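Menel stirring set, release 2

Read this before you train on it. One of the faults below made it into the episodes, and we would like you to hear it from us.

What it is

208 teleoperated episodes of a robot arm working a thin stick-like tool in a shallow metal bowl on a round table. Of these, 187 are marked clean. The rest are marked fault and kept, on the theory that failures are data, which is what people say when they have a lot of failures. Baltazar Hinojosa and Saron Tamiru drove the arm. Mercedes Huanca did the labels.

What went wrong

The Premel controller has a force limit on the downward axis. A config file left over from Henao set it in the wrong units, so for the first part of September the limit existed mainly as a comment. In nine episodes the arm pressed on the bottom of the bowl and kept pressing, with what Roya called great sincerity, until the operator hit the stop.
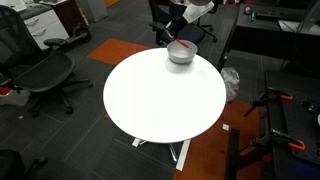
The logs for those nine report success. The success check asks whether the tool tip is inside the bowl, and it certainly was. Mercedes found them by listening to the audio, where the bowl makes its feelings plain.

Nobody was hurt. The stop button worked every time -- please test yours anyway, before the arm is powered and again after any config change.

What we changed

The limit is now read back from the controller at startup, and the Vadex launcher refuses to run if it differs from the file. The success check also looks at force.

Known leftovers

Force readings before the fix are unfiltered. Do not use the fault episodes to tune a limit. Édgar Rengifo tried, and got our old one back.

Questions and complaints go to Roya Mahmoudi.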